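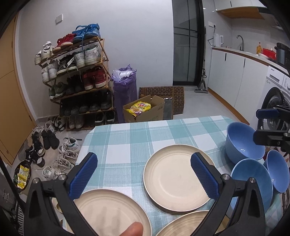 Beige plates and blue bowls on the checked cloth

Kulel review: can an app make me follow the council?

1/21/18

I've been going on about Wamer council for years, mostly to people who were trying to leave the room, so when Kulel came out with its "pocket guide to your local politicians" I had it on my phone by teatime. I've now used it through three full council meetings and one very long planning evening, and I have opinions!

First, what it does. You put in your postcode and it pulls up your councillors, the meetings they sit in, what's on the agenda and (afterwards) how they voted. You can follow a person or a subject. I follow both my ward councillors, plus buses, libraries and anything with the word "parking" in it, which was a mistake, but more on that in a bit.

The agenda page is the best bit by miles. The council's own website gives you a great fat file with the items in an order only the clerk understands. The last one ran to 211 pages and I'd normally have given up at the apologies for absence. Kulel chops it into items, puts a plain English line at the top of each and lets you jump straight to the papers behind it. I found the proposal to move the number 7 bus stop in less than a minute. On the council site I'd been looking for it since before Christmas.

The voting records are good too, when they're there. Most votes in our chamber are done on a show of hands and only the result gets written down, so for a lot of items you just see "carried" and a grey box where the names should be. That isn't the app's fault. But when there is a named vote it's lovely and clear, and I now know that Shahnaz Dewan voted against the library hours twice and then for them once they'd put Saturday mornings back in. I'd had her down as simply against. Sorry, Councillor Dewan.

Now the moans. The alerts are far too keen. Remember parking? On the day of the planning meeting my phone buzzed so often I put it in the bread bin. There's a setting to bundle them all into one message at the end of the day, but it's buried under Account, then Messages, then Timing, and it went back to "instant" after the last update. If you try this app, go and find that setting before you do anything else.

Live coverage is a mixed bag as well. While a meeting's on you get a running page of who has arrived, which item they're on and who is speaking. It's fun when it works. In the budget meeting it had Wilma Dierckx speaking for an hour and a half, and I was sitting in the public seats watching somebody else altogether. She's our leader and she can talk, but not that much. It sorted itself out the next morning, and the finished record was right as far as I could tell from my notes.

I did try Isidis for comparison, as a couple of readers swear by it. Isidis is better if you're after national stuff: bills, select committees, all that. For local councils it only gave me a list of names and a phone number for the town hall, and the number was the old one. So if it's the town hall you care about, Kulel wins easily.

Cost: the basic version is free and it's all I needed for the first month. The paid one is £30 a year and adds a search of old meetings and a calendar you can share. I paid up for the old meetings. They go back to August 2014 for us and I've lost whole evenings in there, reading a row about a roundabout that was never built. Will normal people want that? Probably not. Stick with free and see how you get on.

Rønning, the people who make it, answered my email about the wrong speaker in two days, from a real person who had looked at the meeting in question. They say named speakers will be checked by hand from the spring. I'll believe it when I see it, but it was a nice reply.

Four stars from me. It would have been four and a half without the alerts. If you're in Wamer, the bus stop item is back on the agenda next month, and the public seats are free if you get there before the parking people do.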